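About Us

Home
About
Classes
Calendar
Tuition and Fees
Contact

The Umosel School of Furniture Repair teaches adults how to fix, refinish and reupholster the furniture they already own. We run evening and weekend classes, a daytime certificate program, and an open bench night for former students.

How the school started

The school was opened by Oriana Vergara and Hauke Ackermann. Oriana had been an upholsterer since she left high school, first in her uncle's shop and later on her own. Hauke trained as a cabinetmaker and spent most of his working life on repairs: loose chairs, split table tops, drawers that would not close. They met when a customer sent the same dining set to both of them, the frames to Hauke and the seats to Oriana, and they kept passing work back and forth after that.

Both of them kept getting the same phone call. Someone had a chair with a wobbly leg, the repair would cost more than the chair did, and the person wanted to know if they could do it at home. Often they could. Oriana began inviting people to come in on Tuesday evenings and do the work themselves while she watched. Hauke brought over his clamps. When the evenings got too crowded for the upholstery shop, they rented the first floor of the old Nurkon shoe warehouse and put up a sign.

We still occupy the same building. The freight door on the alley side is the one to use if you are bringing something large. The front door is narrow and has a step.

What we teach

Chair Repair is the class most people take first. You bring a wooden chair with loose joints, take it apart, clean off the old glue, and put it back together square. Students are often surprised by how long the cleaning takes. Glue does not hold well on top of old glue, so we spend a good part of the course scraping.

Refinishing covers stripping, sanding, staining and topcoats. We work with shellac, oil and water-based varnish. We do not spray lacquer in the building. If your piece has paint on it that may be old, tell us before you bring it in and we will test it for lead. Pieces that test positive cannot be sanded here.

Upholstery 1 starts with a drop-in seat and goes on to a footstool or a small bench. You will learn webbing, padding, cutting, and how to get a neat corner. Upholstery 2 is for people who have finished the first course and want to take on a wing chair, a sprung seat or a set of cushions with piping. It meets for a full term, and most students need all of it.

Caning and Rush is offered once a year, in February, and fills early. The material has to be soaked and worked damp, so expect to get your sleeves wet.

Tables and Case Pieces deals with water rings, burns, lifted veneer, warped leaves, sticking drawers and broken hinges. Coffee tables turn up in this class more than anything else, mainly for ring marks and for legs that have been kicked loose over the years. You may bring one piece. If it takes two people to lift, please call us first.

The certificate program

The daytime certificate is meant for people who want to do this work for pay, either in a shop or on their own. It takes 31 weeks. Students rotate through all of the subjects above and then spend the final stretch on customer pieces under supervision. There is also a short unit on running a small shop, which covers estimates, deposits, storage, insurance, and what to do about a customer who never comes back for a sofa.

We do not promise anyone a job. Some graduates have opened shops, some work for movers and hotels, and some went back to what they were doing before and fix furniture on the side. To date, 81 people have completed the certificate.

Applicants do not need experience. You do need to be able to stand for much of the day and lift your end of a dresser. We ask for a short letter and a visit. The visit matters more to us than the letter, as it gives you a chance to see the benches and talk to people who are partway through.

How we teach

Classes are small enough that the instructor can get to everyone more than once in an evening. There is usually a short demonstration at the start, and after that you work on your own piece. People move at different speeds. If you finish early, you can start something else. If you do not finish, you can come to open bench.

We teach with hand tools first. The shop has a band saw, a drill press and two industrial sewing machines, and students use them after a safety session with an instructor. You are welcome to bring your own tools. Please mark them, because one tack hammer looks a lot like the next.

We prefer repairs that can be undone. Hauke is firm on this. Hide glue can be softened and a joint opened again in later years, and we use it on older chairs for that reason. On newer furniture and outdoor pieces we use modern glues. The instructor will help you choose.

We will also tell you when a piece is not worth the trouble. Particleboard that has swollen from water cannot be brought back, and some sofas have frames so light that new fabric will outlive them. You can still do the work if the piece means something to you. We only want you to know before you buy the fabric.

Our instructors

Oriana Vergara teaches both upholstery courses and oversees the certificate program. She specializes in sprung seats and buttoned backs, and she cuts all of the pattern pieces that hang on the back wall. Students may borrow them.

Hauke Ackermann teaches Chair Repair and Tables and Case Pieces. He also looks after the shop's tools and runs a sharpening session before each term. Bring your chisels, dull or otherwise.

Refinishing, caning and the weekend workshops are taught by visiting instructors, most of whom have shops of their own in the area. Their names appear with each course on the calendar page.

Materials and the supply room

Tuition covers glue, sandpaper, tacks, thread, webbing and common finishes. Foam, fabric, leather and cane are extra. You can buy them anywhere you like, or from our supply room at the price we pay plus a small handling charge. We keep fabric from the Zúñiga mill in plain colors, along with a shelf of remnants that is good for footstools and practice pieces. Burlap and cotton batting are sold by the yard.

Please do not bring fabric that has been stored in a damp basement. If it smells, it will go on smelling after it has been stapled to a chair.

Storage is limited. Each student may leave one piece between classes for as long as the course runs. Pieces must be picked up within 3 weeks of the last class. After that we charge for storage, and unclaimed furniture is eventually repaired by certificate students and sold to support the tuition fund.

Tuition fund

The fund pays part of the cost for students who could not otherwise attend. It can be used for any course, including the certificate. The application is one page long and is read by Oriana and one visiting instructor. You do not need to send tax records. Tell us what you can pay and what class you want to take.

Money for the fund comes from furniture sales, former students, and the Clikton Hardware store across the street, which gives us a share of its clamp and sandpaper sales each fall.

Open bench

Former students can use the shop on open bench nights for a small fee. An instructor is on hand to answer questions but does not teach. Bring your own project and clean up after yourself. Finishes that need more than one night to dry have to go home with you, so plan for that.

Visiting us

You are welcome to stop in and look around during office hours. If a class is in session, please wait near the front desk until the instructor has finished the demonstration. Closed-toe shoes are required past the desk.

Street parking is free in the evening. The loading space in the alley is shared with the bakery next door and should be kept clear before noon.

Food stays in the front room. Drinks need a lid.

For questions about classes, storage or the tuition fund, use the form on the contact page or call the office. We check messages every weekday and try to answer by the next one.
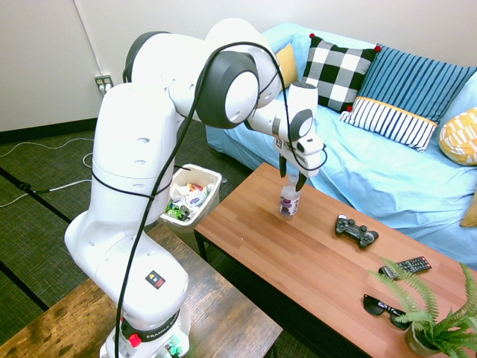
Wooden coffee table, with a bottle of water on top.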